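Plalby Folding Table, White Molded Top
Sold through Ruditgate Home. Reviewed and listed by the Ustside shop.

We carry this table because people keep asking for a white folding table that doesn't look like it came out of a church basement. We aren't sure this one clears that bar. It is a decent table all the same, and it has been set up in our Ustside place since April, so what follows is mostly what we found by using it, with the maker's claims marked as the maker's claims.

What the maker says
Plalby calls the top "scratch-shy," a word we had not met before. The catalog sheet also says "seats the whole family." It doesn't say whose family. We have had two people eat at it in comfort and three people eat at it in a mood.

The top
The surface is molded plastic with a raised pattern of diamonds and lines. Plalby says the pattern hides wear, and after a few months we'd half agree. Fine scuffs do get lost in it. Crumbs also get lost in it, and so does spilled sugar. A flat cloth skates across the high points and leaves the rest behind, so plan on a soft brush and some dish soap. Anyone hoping to write letters on it will need a pad or a magazine under the page.

The front edge is thick and rounded, and this is the part we like best. You can lean your forearms on it through a long meal without getting a line pressed into them. Cheaper tables we have sold had a thin lip there and people complained.

Does it hold a place setting?
That is a question we get by email more than any other, usually from someone furnishing a first apartment. A bowl, a mug, a round steel plate and a fork and spoon go on one part of it without any juggling, and there is room left toward the back for whatever else lives on your table, which in most homes is something with a plug. Cutlery sits a little unevenly on the raised lines. Dishes with a proper flat base are steady. We would be more careful with a stemmed glass. 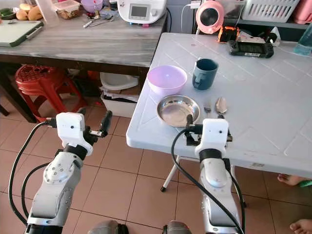 Legs and feet
White metal, with black feet. The feet kept their grip on our tile, and we have no opinion about carpet. The paint on the legs is thinner than the photos on the Plalby sheet suggest, and we had a chip near a hinge inside the first month. It was touched up with appliance paint and you have to look for it. The locking rings slide down easily, maybe too easily. Check them each time you open the table.

Load
The sheet says 100 pounds, spread evenly. We have no way to test that properly and we don't trust anyone who says they tested it by sitting on one. Ours has held a sewing machine and a stack of cookbooks at the same time. It dips a bit in the middle when you knead dough on it.

Folding and storage
Folded, the Plalby is 30 inches long and has a carry handle. The sheet calls this "disappears anywhere." Please measure first. It needs a clear stretch of wall, and clear wall is the one thing a person shopping for a folding table tends not to have. Look at the corner where you mean to keep it and be strict about what is there already: the stick vacuum, the fan on its stand, the stool with a big steel bowl on top, the folding chair that was also going to disappear anywhere, the box you haven't flattened.

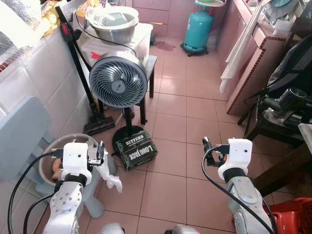

A table that has to be dug out every evening gets left up, and a table that is left up could have been a regular one for the same money. If you'd open it once a week or so, fine. If you'd open it every day, we would point you to a fixed table and lose the sale.

The matching chair
Magsi makes a folding chair in white that Plalby recommends as a companion. We don't stock it. The seat height is wrong for this table by enough that you notice it in your shoulders, and the two whites don't match in daylight.

Price and what comes with it
33 dollars, table only. The padded cover shown on the carton is sold separately for 20 dollars, which seems like a lot for a bag. An old sheet does the same job.

Returns
Ruditgate Home takes the table back within 30 days if it is clean and has its carton. They have been fair with our customers so far. They do not cover chipped paint, and they are firm on that, so open the carton on a blanket and look at all the legs before you throw away the packing.

Color: white only. Plalby lists a gray on its sheet. We have ordered the gray twice and received white both times.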